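4. Setting up the Roner label printer

Set up the printer before you connect it to the Kurkell stock software. You will need the power adapter, one roll of labels and the USB cable.

4.1 Loading the label roll

1. Turn the printer off and press both side latches to open the lid.
2. Pull the roll holders apart and drop the roll in with the printed side facing up.
3. Feed the end of the roll under the black guide until 3 inches stick out at the front.
4. Close the lid until both latches click.
5. Turn the printer on. The status light blinks, then stays on.

Caution: The print head stays hot after a long run. Wait 30 minutes before you touch it.

Note: A full roll holds 600 labels. Rolls with a cardboard core wider than the holders will not turn freely.

4.2 Calibrating

1. Hold down the Feed button for 8 seconds and let go. The printer feeds a few blank labels and stops at a gap.
2. Press Feed once. One label should come out – if it stops partway, repeat step 1.

4.3 Labeling tubes and small containers

Use the narrow labels for anything with a curved side.

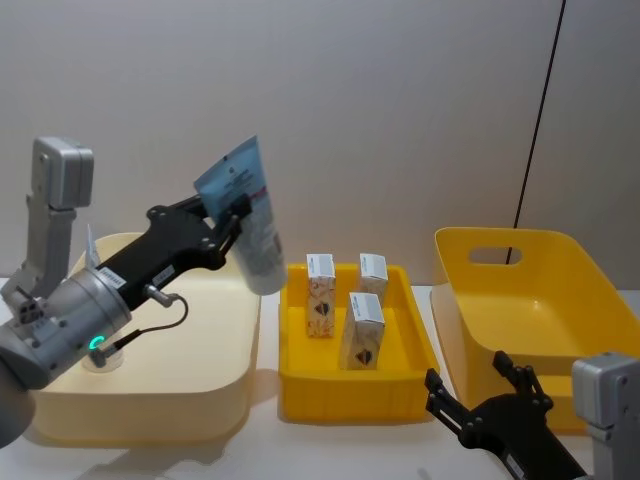
1. Wipe the container with a dry cloth.
2. Start the label at one edge and smooth it down toward the other.
3. Keep the barcode clear of folds and seams.

To print from a phone, go to section 5.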